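Workshop Tips: Building, Setting and Storing Campaign Yard Signs

By Noreen Ansari
Updated 2 February 2022

These notes started as a sheet taped inside the garage door during the Astel township board race. We put out 200 small signs and 16 large ones that year and rebuilt a good many of them after the first windstorm. Most of what follows applies to any local race, school levy or ballot question.

Before you cut anything

Get the sign rules from your township or city clerk and read them all the way through. Look for the largest size allowed, how far back from the road a sign has to stand, the first day you can put one out, and the last day you can leave one up. The rules for a corner lot are often different from the rules for the lot next door. If you live under a homeowners association, get its rules too.

Check whether your signs need a "paid for by" line. Add it before the signs go to the printer. Adding it afterward with a label maker takes a whole evening, and the labels peel.

Small signs on wire stakes

Corrugated plastic signs slide onto an H-shaped wire stake. The flutes in the plastic have to run up and down. If you are ordering, say so on the order form. We had one box come with the flutes running sideways and had to punch holes and use zip ties on every sign in it.

Push the stake into the ground first, then put the sign on. Pushing down on the sign itself bends the plastic at the bottom and it never stands straight again.

Put your foot on the lower crossbar of the stake and lean. In dry clay, make pilot holes with a long screwdriver or a piece of rebar. Water the spot the night before if the homeowner doesn't mind.

If the sign slides up in the wind, put a strip of clear packing tape across the bottom edge and around the wire. Duct tape also works but leaves gum on the plastic, and you will want to use that stake again.

Call before you dig for anything deeper than a wire stake. The utility marking service is free in most places. Allow a few days for them to come out.

Large signs on posts

For a 4 by 8 sheet we use two pressure-treated 4x4 posts, each 8 feet long, set two feet in the ground. Steel T-posts are faster and can be pulled and used again, but you need a post driver, and the sheet has to be backed with something stiff or it will flap.

Cut a frame from 2x2 lumber and screw the sheet to the frame on the bench. Carrying a framed sheet takes two people. Carrying an unframed one on a breezy day takes three, and it will probably crack anyway.

Use exterior screws with fender washers. A bare screw head pulls right through corrugated plastic. Drill the holes a little bigger than the screw so the sheet can move when the sun heats it. Snug the screws, then back them off a quarter turn.

Khurram Qureshi built most of our frames and taught the rest of us to cut half-moon flaps in the sheet to let wind through. I have stopped doing it. The flaps make the lettering hard to read and I never saw that the signs with flaps lasted any longer. An extra brace on the back does more good.

Braces go on the side away from the prevailing wind, at an angle, with the foot nailed to a stake. Tie a strip of bright tape to the foot where someone might walk into it.

Painting your own

Hand-painted signs are fine for a small race, and people do notice them. Use exterior plywood, sanded, with the edges sealed. The edges matter most. Water gets in there first and the face bubbles a week later. Two coats of primer on the edges, one on the face, then exterior latex.

Dark letters on a light board read better at dusk than light letters on a dark board. Keep it to the name and the office. Anything more is too small to read from a moving car.

Lay out the letters in chalk, walk across the street and look. Rukhsana Ansari cuts her stencils from old file folders and sprays the backs with a light tack adhesive. The folders hold up for a dozen boards if you let the paint dry between uses.

Use a foam roller and very little paint. Paint creeping under a stencil nearly always means too much on the roller. If it does creep, wait until it is fully dry and cut it back with the background color and a small flat brush.

The sign kit

Keep one kit together and don't let anyone borrow from it. Ours has a rubber mallet, a small sledge, a level, a cordless driver with a spare battery, exterior screws and washers, zip ties, clear tape, gloves, rags, a tape measure for checking setbacks, and a printed list of addresses. Put a pencil on a string on the clipboard.

Write the address, the date and who gave permission on the list at the time you put up the sign. Do not rely on remembering. On the Rivier side of town we put one in front of the wrong half of a duplex and got a phone call about it before supper.

Never put a sign on a utility pole, and stay out of the strip between the sidewalk and the street unless your clerk tells you in writing that it is allowed. Road crews pull those and you won't always get them back.

During the season

Drive the route once a week. Straighten what leans, take out what is torn, and pick up any wire stake lying in the grass. A mower blade will throw a loose stake a long way.

Wash muddy signs with dish soap and a soft cloth. Skip solvent, which takes the ink off along with the dirt. For spray paint on a printed sign, replace the sign. For spray paint on a plywood sign, spot-prime it and repaint.

If a sign is stolen, report it to the police non-emergency line if you like, put up another one, and move on. Do not go and take down the other side's signs. That is theft in most places, and it gets around.

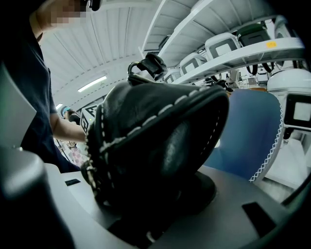 Can a sign be left up after the election if the homeowner wants to keep it?

That depends on the local code. Many towns set a removal deadline that applies to everyone, including a homeowner who likes the sign. Ask the clerk for the date. If your town has no deadline, taking signs down within a week is good manners, and the wood and wire are in better shape the sooner you get them inside.

Taking down and storing

Take signs down with the same list you used to put them up, and check off each one. Usman Dogar did our Ghumman Park routes in a single morning by having one person drive and one person pull.

Pull wire stakes straight up. Rocking them back and forth bends the legs. Bent ones can be straightened in a vise, a leg at a time. Bundle the stakes in tens with the legs all pointing the same way and tie each bundle at both ends. Hang them from a wall hook or stand them in a trash can. A loose pile of wire stakes will tangle so badly that you will end up throwing some out.

Wipe the plastic signs dry and stack them flat, with newspaper between the printed faces. A hot attic will make them stick together. We lost a stack that way one August.

To get 4x4 posts out, wrap a chain around the post near the ground, hook it to a farm jack and lift. Knock the clay off before it sets. Fill the hole, tamp it, fill it again, and throw down some grass seed.

Save the frames. A 2x2 frame will take a new sheet for the next race, and all it needs is fresh screws. Mark the size on the frame in black marker where you can see it in the stack.

Corrugated plastic usually can't go in the curbside bin. Some print shops will take it back, so ask when you order. Old signs also make good drawer bottoms, seedling tray liners and drop cloths for small paint jobs. Haoran Yu lined the whole floor of his truck bed with leftovers from the Arkov Road levy, printed side down.

What to order

For a township our size, 300 wire stakes for 200 signs is the right proportion. Stakes disappear faster than signs do. Order the heavier gauge if the price difference is small. Order all the plastic at one time so that the colors match, and keep a few blank sheets on hand for patches and arrows.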